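Robots on the Packing Floor: Questions from Staff
Zunico Returns and Kitting Center. Last updated 2025-03-09 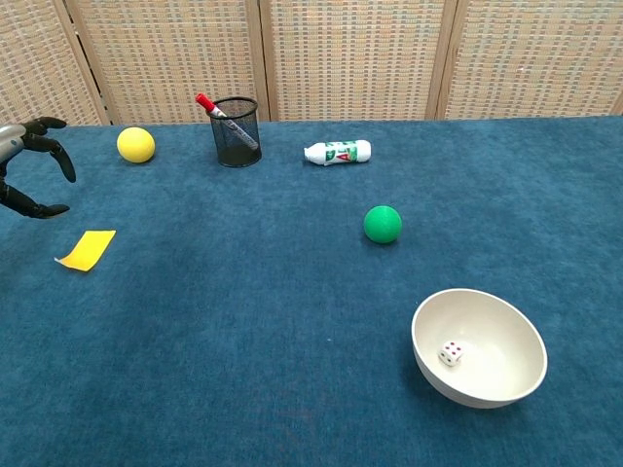 These are the questions that came in through the break room box, the shift meetings and the staff survey in February. Where several people asked the same thing in different words, we put the questions together. If yours is missing, see the last section.

THE BASICS

What is being automated?
Sorting and bin filling for small mixed goods: craft supplies, desk items, toys, game pieces and similar. Two robot stations will pick single items from a table and place them in a bin or bowl. Apparel, fragile goods and anything over the weight limit on the station card stay with people.

Why small mixed goods first?
Returns of this kind arrive loose and in no order. It is the work with the most bending and reaching per item, and it has the highest number of reported wrist and shoulder complaints in the building. It is also the line we have the most trouble filling on late shift.

Who makes the stations?
The hands and arms come from Nuklow. The software that tells them what to pick is from Mohmand. Our own maintenance team looks after the tables, guards and bins.

How many product types can they handle?
The approved list has 368 items on it today. An item goes on the list only after the station has picked it correctly in testing, in different positions and next to different things. Small items and soft items take the longest to approve. Dice and thin paper goods have been the slowest so far.

Are the robots faster than we are?
No. On most items an experienced sorter is well ahead. The stations keep a steady pace and can run during breaks and shift change, and that is where the extra volume comes from.

JOBS AND HOURS

Will anyone lose their job?
No layoffs are planned as part of this project. There are 14 people on the small goods line. Six of them will move into station operator roles and the rest will stay on manual sorting or move to kitting, which is short of people now. Moves are by preference first and then by length of service.

What happens after the first year?
We don't have an answer yet. The no-layoff commitment is in writing for the length of the current agreement. What comes after that has to be negotiated, and Bernadette Duggan will represent the small goods line in those talks.

Does my pay change?
Operators move up one grade once they are signed off. Nobody's base rate goes down if they change lines. The piece bonus on small goods ends when the stations go live and is replaced by a flat shift payment. Several people pointed out that the fastest sorters will earn less under the flat payment than they do now. That is correct, and for them the difference will be made up until the next pay review.

Will shifts change?
Start and finish times stay the same. Late shift will need one operator present whenever a station is running, so swaps between operators have to be cleared with the shift lead.

THE WORK ITSELF

What does an operator do all day?
Sets out goods, clears missed picks, checks finished bins against the list and flags items the station does not recognize. You will also swap finger pads and wipe down the hand. Expect to be on your feet a good part of the shift. Operators in the trial told us it is less tiring on the arms and more tiring on the attention, especially in the last two hours.

How should goods be set out?
Spread them with space on all sides. Round items go down last so they don't roll into the others. Bottles may lie on their sides. Take off loose notes and labels unless they belong to the item.

What if it drops something or picks the wrong thing?
Let it finish the cycle, press hold, and then correct it. Log a drop only if the item is damaged. Log every wrong pick, including the ones that seem minor.

Am I blamed for its mistakes?
No. Wrong picks are recorded against the station. You are responsible for the final bin check, as you are today.

Can I reach in while it is moving?
Never. Press hold and wait for the light to turn white. This applies to leads and maintenance too.

TRAINING

How long is it?
About 6 hours, split over two paid sessions, followed by shifts alongside a signed-off operator. There is a short practical at the end, and you can repeat it.

Do I need computer skills?
If you can use the handheld scanner, you can use the station screen. Instructions are in English and Spanish, and Huiling Liao in training can arrange Mandarin sessions.

Can I say no?
Yes. Turning down an operator role does not affect your current position or later applications.

MONITORING

Are there cameras?
Each station has cameras pointed at the table. They record hands and forearms if you lean in. They don't record sound. The recordings are used to improve picking and are not available to supervisors for performance reviews.

Can I see what has been recorded?
Yes, on written request to Lorcan Keogh in the site office.

STILL HAVE A QUESTION?

Station and safety matters: Ciarán Mac Suibhne, maintenance desk.
Pay, grades and transfers: Úna Gilmartin, human resources.
Anything else can go in the break room box, with or without your name. New answers are added to this page and posted by the time clock.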